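Rultlow Games venues, what happens after the closing ceremony?
Forum index > Events and host cities > Rultlow

tracklane4
Posted Thursday, 7:12 am

Does anybody have a current list of which venues are staying and which are coming down? The city site still has the page from before the bid, and it shows the Loltside pool as permanent. I was told last month that it's temporary seating around a permanent tank. Those are two different things if you live nearby and want to swim there.

pidau_commuter
Posted Thursday, 7:40 am

The tank stays, the stands go. Same with the velodrome at Pidau, except there the whole roof goes too, so I don't know what they think people will ride on in the winter.

The main stadium drops from 47 rows to 20 on the east side. The west side stays as is.

gatefour
Posted Thursday, 8:05 am

The roof at Pidau is not going. That was the first plan. It was changed when the cycling club signed the lease. Please check before posting this stuff, it gets copied everywhere.

pidau_commuter
Posted Thursday, 8:21 am

I ride past it every day and the sign on the fence still says temporary structure. If they changed the plan they didn't change the sign.

gatefour
Posted Thursday, 8:30 am

The sign is old. The lease was in the March minutes.

oldturnstile
Posted Thursday, 12:16 pm

I worked the gates at a smaller meet in Effiong years ago and we heard the same promises. The pool was supposed to open to the public in the fall. It took 17 months. The problem there was money for staff, the building was fine. So I would ask who pays for lifeguards before I asked about seats.

tracklane4
Posted Thursday, 12:44 pm

Good point. Does Loltside have an operator yet?

oldturnstile
Posted Thursday, 1:02 pm

Not that I've seen. There were 2 bidders and one dropped out.

marshal_b
Posted Thursday, 6:35 pm

I think you're all being too hard on it. The warm-up track is already promised to the high schools and the bus line to Loltside is permanent. We didn't have either one before. Even if the pool opens late, that's more than this side of town got in the last ten years.

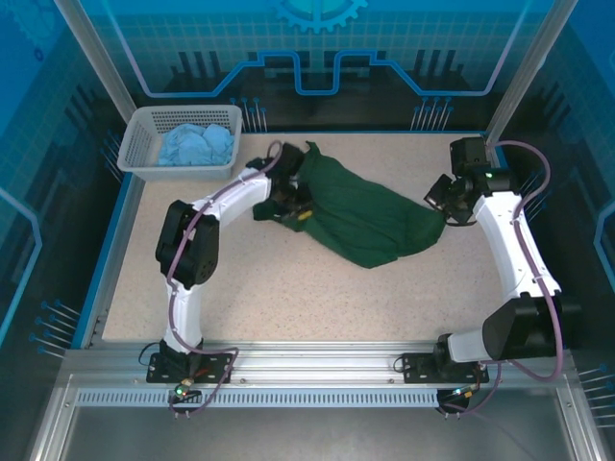

My bigger worry is parking. The lot behind the pool is marked for housing on the newest map, and the street can't take a swim meet and a regular weeknight crowd together. I sent a question in and got a form reply.

pidau_commuter
Posted Thursday, 7:10 pm

The bus is fine until 9. After that you're walking to the bridge. Evening swimmers will drive.

gatefour
Posted Thursday, 7:28 pm

They're looking at later buses. And I'll give you the sign, I went by after work and it does still say temporary. I emailed them.

tracklane4
Posted Thursday, 8:03 pm

Thanks all. I'll put the list together this weekend and mark the pool operator as unknown. If you have a link to the March minutes, please post it.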